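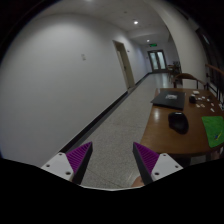
Wrist view in the corridor, gripper open, beside a wooden table.

Posted 20 June 2024

Transit Segments in Hand-Held Demonstrations: A Note on Results

In March this blog reported that the Halesari policy had reached a plateau on the table tasks. The present note records what was learned when the training set was examined again, with attention to a part of the data that had been treated as waste.

The demonstrations for Halesari are collected with a hand-held gripper. The operator carries it by hand, performs the task with the two fingers, and the wide-angle camera on the tool records what the policy will later receive as input. Each recording is divided into episodes afterward. Under the original procedure, an episode began when the fingers came within reach of the object and ended when the object was released. Everything between episodes was discarded: walking, turning, approaching a table from the side, waiting with the gripper open. These are referred to below as transit segments.

The full set contains 2,234 episodes. The transit segments had never been labeled, and restoring them required the original recordings to be divided a second time. This work was done with Mockus, the segmentation script used in the earlier posts, with one change. The script now marks a segment as transit when the finger opening remains constant and the estimated tool position moves steadily in one direction. Segments in which the position estimate was lost were removed and are not part of any result given here.

Three versions of the policy were trained. The first used the episodes alone, as before. The second used the episodes with the transit segments attached to the start of each one, so that the approach and the task formed a single sequence. The third used the same material as the second but placed a lower weight on the transit portion. The network, the training length and the image size were the same in all three. Each version was then given 110 trials on the arm at the Umham room, with the object and the starting pose drawn from the same list.

The first version completed 61 trials. The second completed 58, a difference too small to support any claim. The third completed 79. Most of the gain came from trials with a distant starting pose, where the first version tended to drift to one side before the object was well in view. From near starting poses the three versions performed alike.

A reasonable reading is that the approach material is useful but that there is too much of it. Transit frames outnumber task frames by a wide margin, and a long corridor offers the policy a great many pictures in which the correct action is simply to continue forward. When these frames carried full weight, the second version became slow to close the fingers and sometimes passed over the object without stopping. Lowering the weight removed most of this behavior. The value of the weight was selected on a small set of trials held apart from the results above, and it has not been tuned with care.

Certain limits should be stated. All transit segments were recorded in one building, and long views down a hallway are strongly represented. Glossy surfaces remain a source of trouble for the position estimate. Bright reflections of ceiling lights move with the camera, and the tracker will at times follow them as if they were fixed points. Plain walls present the opposite difficulty, as they give the tracker very little to hold. The share of segments lost for these reasons was not equal across locations, and some bias may have entered the data as a result.

A further check was made on storage and training time. The added segments lengthened each training run by about 3 hours, an acceptable cost at the present scale. It would be less acceptable for the larger Netstead set, where the recordings are longer and the operators walk farther between tables. A sample of 500 Netstead episodes has been set aside for a trial in which transit segments are shortened to the final few seconds before contact. Results will be posted when the trials on the arm are complete.

Readers who use the earlier release of Mockus should note that it deletes transit material by default. The original recordings should be kept until the new release is available.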